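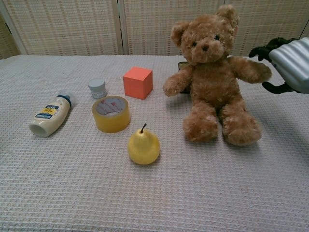

The bear, the pear and the rest of the table, with Porura coming in from the right.

Daiane had spread the waffle cloth herself, smoothing it the way her grandmother smoothed beds, and she talked to the arm the whole while — she always did, in November especially, when the garage got lonesome.

"Easy now, Porura," she said. "Just his paw."

Flynn, who had soldered until 3 in the morning and still had his coat on, held his breath beside her. The fingers began to close, as gently as anyone saying hello.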